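Let the office cake go stale

My last employer, Wurnero, kept a table by the lifts for what the staff handbook called shared treats. When someone had a birthday, they bought the cake. When someone came back from leave, they bought something from the airport. By July there was food on it most mornings before ten. I want to argue that workplaces would be better off without this custom.

My objection has little to do with sugar. Adults can decide what they eat. What bothers me is that the custom is a charge on wages that falls hardest on the people who earn least. A birthday box for a floor of 200 people costs a junior clerk the same as it costs a director. The clerk notices it and the director doesn't.

It is also compulsory in every way except on paper. I have seen people take annual leave on their birthday to get out of it. I have seen a new starter asked, in her first week, when hers was, and it was plain to everyone at the desk why she was being asked.

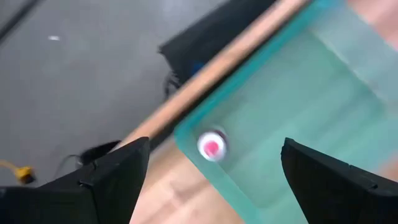
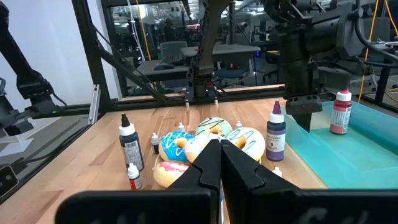
People who defend the custom say it brings a team together. I doubt it. Most people walk up, take one and go back to their screens. If a firm wants its staff to talk to each other, it can give them a proper lunch break and a room with chairs in it. Wurnero cut lunch to half an hour in the same year that it bought a new table for the treats.

Others say that it is a small kindness and that I should leave it alone. I have some sympathy with this. A colleague who bakes at the weekend and brings in what is left over is being kind, and I would never want that stopped. A rota is a different matter. Once there is a list on the wall with names and dates, the kindness has gone out of it and a duty has taken its place.

The fix is cheap. My present employer, Inuston, puts £600 a year into a fund for each floor, and the office manager spends it on fruit, biscuits and the odd cake. Birthdays get a card if the person wants one. Several people have told me they prefer it, including two who used to bake.

Smaller firms may say they can't spare the money. In that case they should ask themselves why they expect their staff to find it.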